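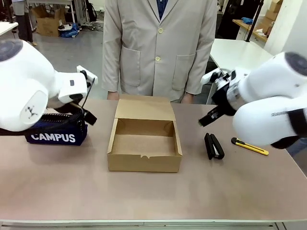

Constanza Benítez told me to get rid of anything I hadn't touched in 100 days, and she told me this while standing in my kitchen next to a fondue pot I had not touched since my cousin's divorce. She said the number was firm. I asked whether the fire extinguisher had to go too, and she said people always bring up the fire extinguisher.

Well, yes. They do, and they have a point. I had paid for a Saturday visit from Fikcombe, one of the newer tidying services, and I wanted to know where the 100 came from. The welcome booklet calls it "the natural limit of an object's usefulness." It doesn't say who worked that out, or on what objects. By that measure a snow shovel is useless every July and a Christmas tree stand is useless for most of its life.

I have been reading tidying advice for longer than is good for me. It comes in waves. First we were told to sort by room, then by type, then by feeling, and lately by calendar. Each wave explains that the last one failed because it misunderstood what clutter really is. The houses I visit look much the same as they did before any of it, except that there are now more baskets. 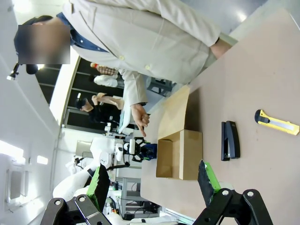

The exit box is the part of the calendar method that people seem to like best. You keep one open at all times, you drop things in as you lose interest in them, and when it fills up it leaves the house without further discussion. It is a tempting idea. I notice, though, how good the box looks before anything has gone into it: small, brown, one flap folded open, perhaps a stapler and a yellow utility knife lying farther along the table. Anyone could live like that. Mine was full by dinner, and what was in it was mostly cables. I didn't know what the cables were for. Neither did my husband. Two days later the printer stopped working.

I put this to Masanobu Koyama at Harasym, which sells the boxes by subscription. He didn't dispute the printer. His view is that people regret far less than they expect to, and that buying back the odd cable is a small price for a clear closet. He mentioned a customer survey in which 301 households took part and nearly all were pleased. I asked how many households had signed up and then quit before the survey came around. He said he would look into it. I wrote again a week later and got a discount code.

What bothers me is less the throwing out than the arithmetic. A cheap potato masher thrown away and bought again costs twice what a potato masher costs. Do that with the extra blankets, the good scissors and the child's rain boots that the next child would have worn, and you have paid a fair sum to have nothing in your closet. People with money can treat a store as their spare room. People without it keep things in case, and I don't see why they should be lectured for it.
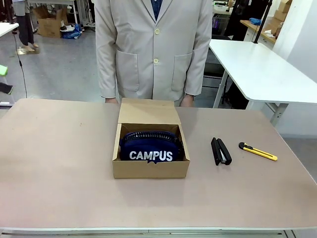

Two big patch pockets, and no rule yet about what goes in them.

The services have an answer for clothes as well. Oviston, which does closets only, asks clients to get down to 100 pieces, socks included, and to stay there. I tried it. I reached the number by deciding that a pair of socks was one piece, then that a suit was one piece, and finally that anything in the laundry did not exist. My friends who have done the program confess to similar bookkeeping. One of them keeps a suitcase at her sister's.

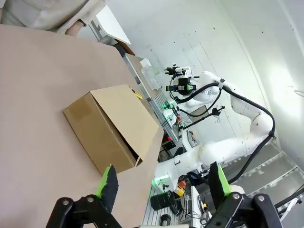
Then there is the question of where it all goes. The brochures are fond of the word "release," as if a bread machine were a dove. My local thrift store stopped taking donations twice this year because the back room was full, and the woman at the desk said they pay by the ton to haul off what they can't sell. A thing out of your sight is still a thing. It's just in somebody else's way, usually somebody with less room than you.

I don't want to be unfair. I did like having a clear hallway. I found my passport, a library book and a check from Indon, my old dental insurer, that had expired in a drawer. Going through your belongings once in a while is plain good sense, and my grandmother did it every September without a subscription, a booklet or a number. She kept what was useful, gave away what wasn't, and had one cupboard that no one was allowed to open.

Benítez looked at my own version of that cupboard for quite a while before she left. She suggested a second visit. I've kept the fondue pot.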